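Segunda entrada sobre las pinzas de mano para doblar tela. En la anterior dejé montado el cuerpo y quedaban pendientes el gatillo, el registro de datos y la calibración de la apertura. Sigo en el taller compartido de Barredo.

El gatillo ya no va por cable. Un potenciómetro lineal mide el recorrido y el firmware, que he llamado Omby, lo muestrea a 90 Hz. La mordaza tiene 26 mm de recorrido útil; a partir de ahí el engranaje flexa y la lectura deja de ser lineal.
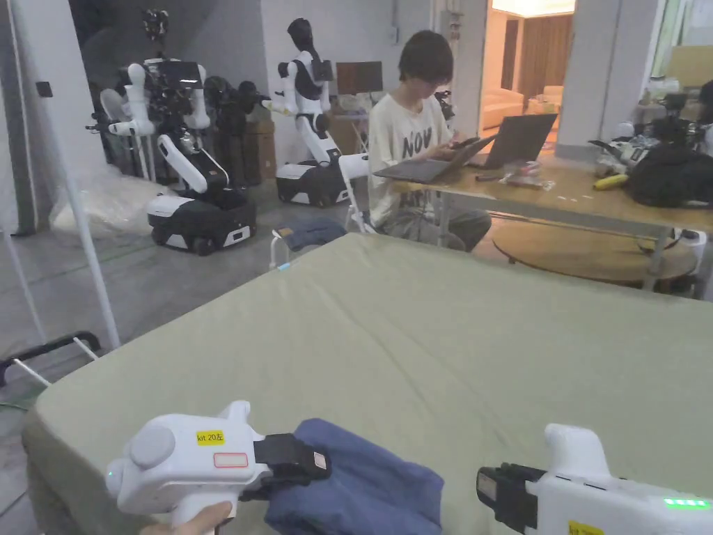

El problema principal fue la sincronización entre la mano izquierda y la derecha. Cada pinza lleva su propio reloj y la deriva se nota en cuanto la toma se alarga. Probé a corregirla después, por software, y el resultado era malo. Ahora la placa Prika reparte un pulso común a las dos y el desfase máximo se queda en 2 ms.

La tela azul es mala de agarrar por la esquina. Con la mordaza perpendicular a la superficie se escapa; inclinándola un poco entra el borde y cierra bien.

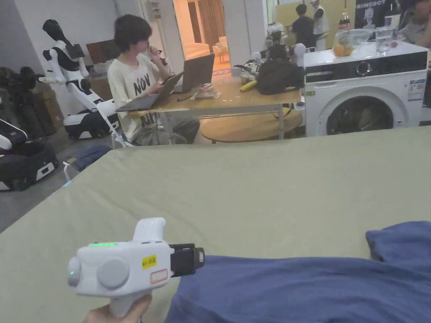 Llevo 706 tomas guardadas. Las primeras no sirven: grabé la apertura con el signo cambiado y no lo vi hasta representar las curvas. Se podrían recuperar con un script, pero tampoco tenían el pulso común, así que las he borrado.

En cuanto a piezas, los dedos son los de Firnemia sin modificar. La carcasa sí la he retocado – dos nervios más en la base del mango, que se abría al apretar fuerte.

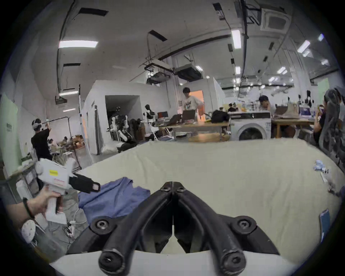
Queda por resolver el consumo. Con los indicadores al máximo la batería cae antes de lo previsto, y bajar el brillo por PWM mete ruido en la lectura del potenciómetro. Voy a probar con un filtro RC a la entrada del conversor. Si no basta, separo las masas y rehago la placa en julio.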